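Where Does the Box Go? Cardboard, Bin Rooms and Good Intentions at Zallis House

Final project report, Waste and the Everyday, spring term

Background

I should say at the start that this project began as a complaint. I live in Zallis House, which is one of the older residences in Lovach, and by the end of my first autumn there I had got into the habit of grumbling to anyone in the kitchen about the state of the bin room on the ground floor. The blue recycling bin was always full, and it was always full of air. You would lift the lid and find a shoebox sitting inside a bigger box, and both of them taking up the room that a whole week of flattened cardboard could have had. When it came time to choose a topic for the course, I thought I might as well put the grumbling to some use.

The question I settled on was a plain one. When a parcel arrives in a shared building, what happens to the box, and what makes the difference between it going into the bin flat and going in whole (or not going in at all)? I was less interested in how much cardboard there was, though I did end up counting it, than in the small decisions people make about it between the front door and the bin.

There is a good deal written about recycling in single-family homes, where one household owns its own bins and gets the notice from the city if they are put out wrong. There is much less about shared buildings, and what I could find mostly treats them as a problem of signs. Put up a clearer poster, the thinking goes, and people will sort better. I went in believing that too, and a fair part of this report is about how I came to believe it less.

The building

Zallis House has a kitchen on every floor, a lounge at the front, and the bin room at the back, which opens onto the laneway behind Gilel Street. Parcels are left on a long shelf inside the main door. To get from that shelf to the bin room you have to go past the stairs and the laundry and through a heavy fire door that swings shut behind you. Almost everyone opens their parcels upstairs, in their own room or in the kitchen, and that turned out to matter more than anything I put on the wall.

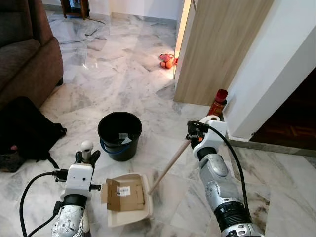
The other thing to know about the building is that cleaning is shared. Each floor has a rota, and the person on the rota for the week is meant to sweep the kitchen and take down whatever has piled up beside the door. I had assumed this meant that cardboard was dealt with weekly. In practice the rota works very well on some floors and is more of a wall decoration on others, and I don't say that unkindly — my own floor is one of the others.

Method

I kept a tally in the bin room from the beginning of February until the end of term. Twice a day, in the early morning and again before supper, I went down with a clipboard and recorded every piece of cardboard packaging that had come in, whether it was flat or still standing, and whether it was clean enough for the mill to want it. I marked each piece with a dab of chalk so that I would not count it again. It was a slow business, and in the colder weeks I wore mitts and could hardly hold the chalk.

Alongside the tally I kept a notebook of conversations. These were not proper interviews. I asked people in the kitchens what they did with their boxes, and I wrote down what they told me afterwards, with their permission and without their names. I also kept a diary of my own parcels, which was humbling.

Partway through the term I made one change to the building. I had been reading about a collection system called Entili, in which a flat rack for cardboard is placed near where parcels are opened, so that the flattening happens there and only flat pieces travel to the bin. I could not afford anything of that sort, but the residence office let me build a simple version out of scrap shelving, and I stood one in the kitchen on each of two floors. The remaining floors got a new poster. It was a nice poster, and I spent far too many evenings on it.

What I found

Over the whole term I recorded 3904 pieces of cardboard packaging in the bin room. Of those, 2401 had been flattened before they went into the bin. That was a better result than I expected from my grumbling days, and I have had to admit that I had been noticing the tall boxes and walking straight past the flat ones. A single large box left standing can fill a bin that would otherwise hold a great deal, so a fairly small number of them will make a whole building look careless.

The timing was interesting. Standing boxes came in overwhelmingly in the evening. The morning count was nearly all flat, and when I asked about this in the kitchens, the answer was that people who go down in the morning are on their way out to class by the back door and have their hands full of other things, so they flatten the cardboard to carry it. In the evening people make a special trip in their slippers and want it over with.
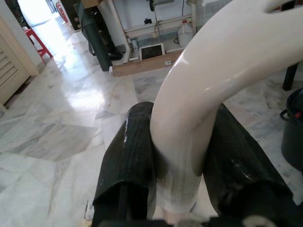
Tape came up in nearly every conversation. People told me that they would happily fold a box down if it came apart in their hands, but that a box sealed with strong plastic tape needs scissors or a knife, and the scissors in a shared kitchen are never where they were left. One neighbour on the top floor described jumping on a box in the stairwell at midnight and waking half the landing. I wrote "scissors" in the margin of my notebook so many times that I began to use a little symbol for it.

Dirt was the other common worry, and here people were often too strict with themselves. Several told me they put a box in the garbage if it had any dust or a shipping label on it, believing it would spoil the load. According to the sheet the residence office keeps on the bin-room door, labels are fine and a bit of dust is fine. Grease and food are the trouble. Quite a lot of good cardboard seems to be going to landfill out of politeness.

As for my change, the floors with the racks sent down far more flat cardboard than before, and they kept it up until the end of term. The floors with the poster improved for a short while and then slid back to where they had been. I would love to make a grand claim out of this, but the floors were not chosen at random, and one of the rack floors happens to have the best-kept rota in the building.

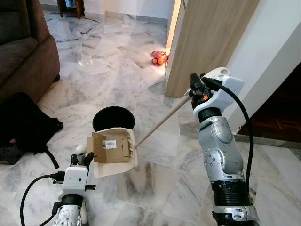

Discussion

The thing I keep coming back to is distance. Everybody I spoke to knew that boxes ought to be flattened, and most could tell me why. Knowing was never the trouble. The box gets opened in one place and is wanted in another, and in between there is a staircase, a fire door and supper on the stove. Whatever the building asks a person to do, it helps if it asks at the moment when the box is already in their hands and the scissors are close by.

I also think the rota deserves more attention than I gave it. On the floors where sweeping and tidying were done faithfully, cardboard seemed to be treated as part of the same job. Somebody would be gathering crumbs and scraps of packing paper anyway, and the boxes went down on the same trip. On my own floor, where the sweeping is patchier, the boxes simply leaned by the door for days and became a sort of furniture. If I were doing the project over, I would begin with the rota and follow it outward, and I would talk to the people who keep it going about what they find tiresome in it.

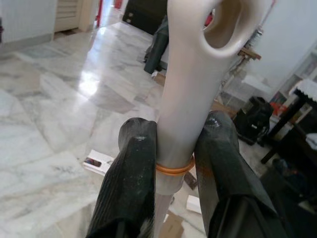
Page 12

There are limits to all of this, and I would rather name them myself. I was the only counter, and my neighbours knew perfectly well what I was up to. More than one person told me cheerfully that they had flattened a box because they heard me coming down the stairs. I also missed counts during the exam period, and although the chalk marks let me catch up on most of what had come in, the truck will have taken some pieces I never saw. And one residence in Lovach is only one residence. The newer building across Gilel Street has a chute on every landing, and I would expect its troubles to be entirely different from ours.

Recommendations to the residence office

Keep the racks on the floors that have them, and build more for the others over the summer if there is shelving to spare.

Tie a pair of scissors to each rack with a good length of string.

Reword the sheet on the bin-room door so that the part about dust and labels comes first, in larger type.

Move the parcel shelf closer to the laundry, where people are often standing about waiting anyway and might be glad of something to do.

Let each floor write its own rota at the start of term. The ones that work at present were all drawn up by the people who live with them.

Acknowledgements

My thanks go to everyone at Zallis House who put up with the clipboard, to the residence office for the scrap shelving and the loan of a drill, and to my neighbours on the top floor for the tea. The tally sheets and the kitchen notes, with names left out, are in a binder at the front desk and can be borrowed by next year's class.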